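Visiting the Boateng museum with my parents: combined ticket or separate?

Posted in Museums and Exhibitions, October 28, 2021

Fatima Cele

Hello everybody. I am planning a visit to the Boateng museum in the old harbor with my mother and father, and I have read the museum's page several times, but I still do not understand the tickets. I hope that someone who was there recently can help me.

There is a ticket for the main building only, and there is a combined ticket which includes also the Kernow wing. The combined ticket is valid for 2 days. On one page it is written that you must choose an entry time for the main building, and on another page it is written that you must choose an entry time "for each venue". I do not know if the Kernow wing is counted as a venue or if it is a part of the same building. When I try to buy the combined ticket, the page lets me choose only one time.

My second problem is my father. He walks well, but he cannot stand for a long time, and he does not like when I ask for special treatment for him. I would like to know if there are enough benches in the galleries, and if the line at the entrance is long also for people who already have a ticket. My mother wants mostly to see the textile rooms and the collection of film posters. My father wants to see whatever is near the café, as he says.

I have written to the museum and received an automatic reply. We would come by train and stay at a guesthouse on Huditz Street, so we have no car and we don't need parking. Thank you in advance for every advice, and please excuse my English.

Huditz_local

get the combined one. line is not bad if you have a ticket on your phone, theres a separate door on the left. cafe is overpriced, go across the street.

Mansa Tsikata

Dear Fatima,

I was at the Boateng in July with my wife and with her aunt, who also becomes tired from standing, so I will try to answer all your points. Please check the prices and the hours yourself, as they could be different in the winter season.

First, the ticket. The Kernow wing is counted as a separate venue, but only the main building has entry times. With the combined ticket you choose one time, for the main building, and this is why the page shows you only one. You can go to the Kernow wing at any moment in the two days, before or after. I asked this at the desk because I had the same doubt as you. The phrase "for each venue" is, I think, left from the time when there was also the sculpture garden, which was closed when we visited.

If you come by train, I would recommend that you do the Kernow wing on the afternoon when you arrive, and the main building on the next morning. The wing is small and you can see it calmly in one hour and a half. Your mother will find the film posters there, on the upper floor. The catalog says there are 196 posters in the collection, but they do not hang all of them together, they change them. We saw many from the silent period and also a series of hand-painted ones, which for me were the most beautiful thing in the whole museum. The colors are still strong, and you can see where the painter corrected the letters. The light in that room is kept low to protect the paper, so your parents should take their reading glasses for the labels.

The textile rooms are in the main building, on the second floor. Take the elevator at the back, behind the coat room. The elevator in the entrance hall goes only to the first floor, and after that you must walk up a staircase which is very elegant and has 516 visitors on it at the same moment, or so it felt to my wife's aunt.

Now the benches. In the painting galleries there is a bench in almost every room. In the textile rooms there are very few, and the long corridor between the two parts of the collection has none. You do not need to ask for any special treatment, because there are folding stools hanging on a rack beside the coat room and every visitor can take one. They are light and have a strap for the shoulder. Young people take them also, for drawing, so perhaps your father will not feel that it is something for the old. We took two and I used mine more than the aunt did.

The line: the person above is right about the door on the left side. With a ticket we waited 15 minutes, and most of this was for the inspection of bags. Large bags must go in the lockers, and the lockers need a coin, which you receive back. Umbrellas too. It is better to have the coin ready, because the desk does not like to change money.

For the guided tour I have a mixed opinion. The guide knew everything about the building and its architect, but she spoke very fast, and the group stood in one place for the whole first part. For your father I would choose the audio guide from Aslow, which you can rent at the desk or listen to on your own telephone if you bring earphones. The voices are pleasant and you can stop it when you want to sit.
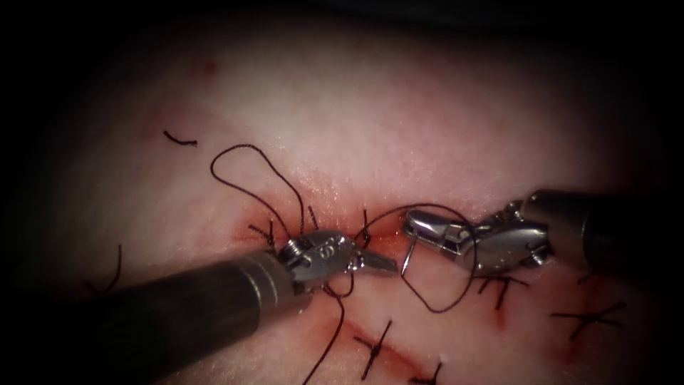 About the café, I do not agree completely that it is overpriced. The lunch is expensive, yes, but the coffee and the cake cost the same as in other places in the harbor, and from the terrace you see the boats. We ate our lunch in the bakery across the street and came back for the coffee. With the combined ticket you can leave and enter again on the same day, but you must show the ticket and also the stamp which they put on your hand, so ask for the stamp before you go out. We forgot it and had to explain for a long time.

One more thing which can be useful. The museum shop has two parts, and the part with the postcards of the film posters is only in the Kernow wing. My wife waited to buy them until the second day, in the main building, and they did not have them there.

From Huditz Street you can walk to the museum along the water, it is flat all the way. There is also a small bus, but it does not come often. I wish you and your parents a pleasant visit, and if something in my answer is not clear, please write and I will try to explain it better.

Fatima Cele

Dear Mansa, thank you very much, this is more than I hoped for. I have now bought three combined tickets, and the page accepted the one entry time without problems. I have told my father about the stools and he said that he will see. My mother is very happy about the hand-painted posters and has already put her glasses in the bag. Thanks also to the first person for the door on the left!

Do you remember if the coat room accepts a small suitcase? On the last day we must leave the guesthouse before noon.

Mansa Tsikata

Small ones yes, the size that you can take in an airplane cabin. For a bigger one there are lockers in the train station, near the exit to the harbor.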